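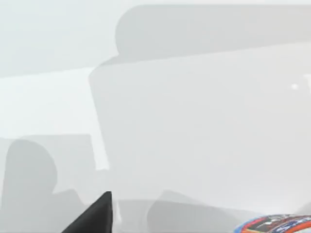 Ticket: label printer drops off network, Brarnville office
Status: open, waiting on Tralon
Opened by: Loukia Sotiropoulos

Printer in the back office goes offline every morning, comes back if you pull the plug. Front desk can't print shipping labels until someone does that. Going on since March. 200 labels stuck in the queue when I got in.

9:10 - cleared queue, restarted print service on the server. Prints fine. Offline again 18 minutes later.

9:40 - swapped network cable. Same thing. Tried port 2 on the wall plate, no diffrence.

10:15 - router log shows the printer asking for a new address over and over. Pidora label software still pointing at the old one. Set a fixed address on the printer, updated Pidora to match. Test page ok.
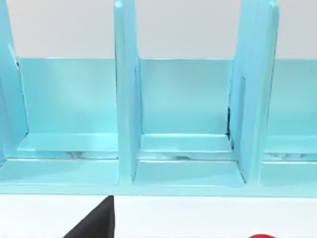 11:30 - offline again, so not the address, or not only that. Nektarios Margaritis thinks it's the sleep setting. Turned sleep off in the printer menu, saved, power cycled. Setting went back to on by itself. Also somebody pls decide where label stock goes, I have boxes on the floor by the printer. The blue see-through rack has empty compartments, I'd put rolls in there, one size per compartment. Back to the printer - firmware is two versions behind, getting the update now.

12:05 - update failed at the check step. Tried again over USB, went through. Sleep setting now stays off after a restart.

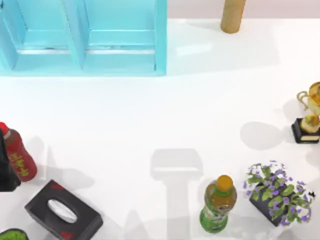

Still to do

- Chatzigeorgiou order is 4,000 labels, do NOT send as one job. Split it.
- Check printer first thing tomorow before anyone touches the plug
- Tralon wants the router log, Nektarios to send
- leave ticket open till it gets through a full night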